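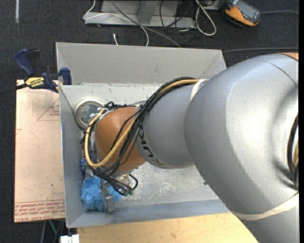 Is a wormery worth it with only a small yard?

Posted by walley_yard, 16 June 2023

Hello all! I've caught the composting bug after a neighbour gave me a bag of the most gorgeous crumbly stuff for my tomatoes. I've only got a paved yard with pots, no lawn and no beds, so a big heap is out. Would a wormery cope with the kitchen scraps from two people who eat a lot of veg? And do I need to buy special worms or can I dig some up at my mum's? The yard gets full sun until mid afternoon, if that matters.

Ieuan Craddock

Yes, do it! I've had mine going for years and I still get a daft thrill lifting the lid. Two people is just right for a stacking wormery, though go easy to start with (a couple of handfuls, then wait until they've made a start on it before you add more). Mine holds 45 litres and that's plenty for our peelings, tea leaves and torn-up egg boxes.

Don't use your mum's garden worms. Those are mostly deep burrowers and they'll be miserable. You want tiger worms, the stripy reddish ones that live in old compost heaps and manure. If she's got a heap, have a rummage in there, otherwise order a tub. I began with almost 300 and they soon bred.

The sun is your main worry. Tuck it behind something or against the shadiest wall, and put an old bit of carpet over the top in a heatwave. In October I move mine up beside the back door and wrap it in bubble wrap for the winter.

The liquid from the tap at the bottom is lovely on pots, but water it down first, ten parts water to one.

Ruddock

what he said, but no onion or citrus. mine hated it and the smell was awful

Baker91

Citrus is fine in small amounts in my experience, a bit of lemon never did any harm here. If it does start to whiff, it's nearly always too wet or overfed. Stir in loads of shredded cardboard, stop feeding for a week or two and leave the tap open over a jug. Good luck with it, and do post a photo of the tomatoes!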